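4.3 Does the sorting score measure sorting?

Holloway reached 70 per cent on the brick-sorting task after training on 4,000 demonstrations, against 66 per cent for the Temholm baseline. We are wary of reading much into that gap. Both policies ran on the same two-arm cell, and the score counts a brick as correct once it rests in any compartment holding its colour.

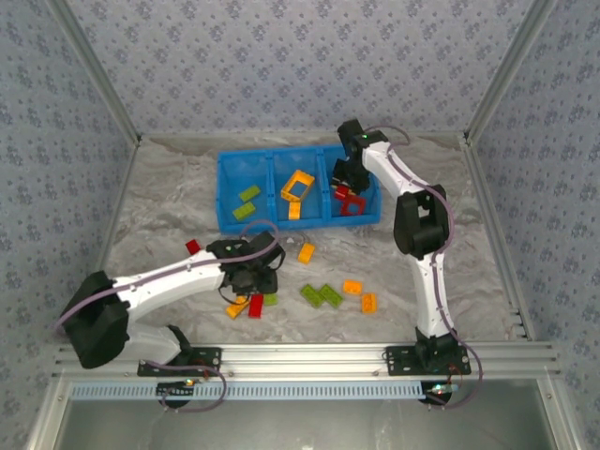 Figure 3. Two-arm sorting cell during the task, with bricks in the three-compartment bin and on the floor in front of it.

A rule of this kind says nothing about how the arms share the work. In several Holloway runs one arm hovered over the bin while the other did most of the picking, and the score was unaffected. Crowded bricks are a second worry, as a gripper that nudges a neighbour pays no penalty. Until the Skarketti protocol, which logs each grasp, has been run on both policies, we treat the two results as a tie.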